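Ledidov Opens Its Remote Teaching Tool to Small Workshops

30 October 2023 — Ledidov is very happy to share that Feltudon, its tool for teaching robots by remote control, is now open to small workshops as well as to our longtime friends at Sistetti and Rivas. A person guides the gripper from a desk, at whatever pace feels comfortable, and the robot learns from those 2,000 or so little choices a hand makes along the way.

Practice starts in simulation, where new operators can take their time with thin, flat things — a photograph of a mountain meadow, say — and get a feel for bringing two fingers to a card.

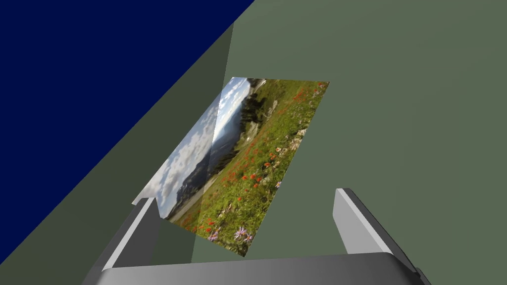
How to Join

Sign-up is open today, and the first group of eight workshops begins in January. Each one gets six practice sessions with our team, and we do hope you'll write to us with questions, big or small.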